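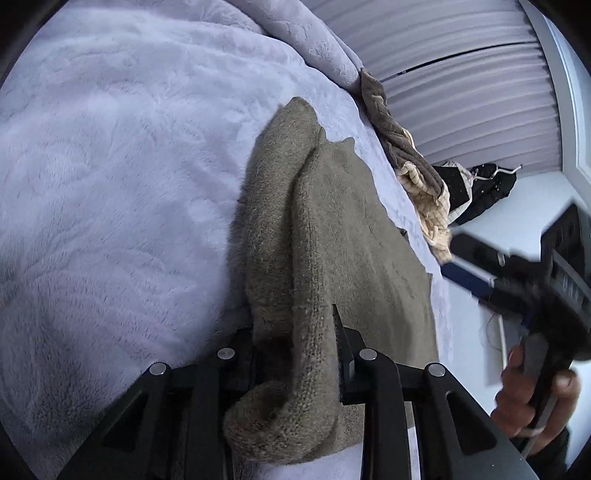

Photo: Isla Jardine / Innes Knit Library

Knitters wanted (and crocheters, and people who only ever finished one scarf)

Hi! I'm Skye Haldane and I run the Innes Knit Library, a lending shelf for sweaters, patterns and needles on the second floor of the old Trutwood building in Prelden. We're starting a mending study this December and I need 27 people to take part. I have 7 so far, and two of those are my cousins, so please keep reading!

What I want to find out is pretty simple. When a sweater gets a hole in the elbow, what makes somebody fix it, and what makes somebody shove it in the back of the closet for six years? I have my own guesses (I'm a closet shover, I admit it) but I'd love to hear from people who aren't me.

If you join, you'd come to four evening sessions, 6:30 to 8:30 p.m. At the first one we sit down with a cup of tea and you tell me about the knits you own, good and bad. The next two are hands-on. Magnus Menzies teaches Swiss darning and he is very patient, even with people who split their yarn every single stitch. The last evening is a group chat, and there will be soup. Between sessions you keep a little notebook about what you wore and what you did to it. A line or two a day is plenty.

You need to be 18 or over and own at least one knitted thing that has seen better days. Pilled, stretched, moth-eaten, shrunk in the dryer, all welcome. Green, brown, hot pink, I don't care. It has to be something you're willing to poke a needle into, so maybe leave Grandma's wedding shawl at home. You don't need any skills at all. I'd love more men and more people under 30, because my list so far is neither!

You get $50 when you finish all four sessions, plus the darning kit, which is yours to keep. If you have to drop out halfway you still keep the kit. Bus 53 stops right across the street, and there's an elevator (it's slow, give it a minute). Kids can come along if they're happy drawing at the big table.

I'll be writing it all up as a booklet for the library. I won't use your name unless you tell me you want it in there, and you get to read your part before it's printed.

To sign up, leave a note for me or Fraser Mackay at the front desk, or call the library in the afternoon and ask for the mending list. Tell us your first name, the best way to reach you, and what's wrong with your sweater. Let me know about food allergies too, on account of the soup.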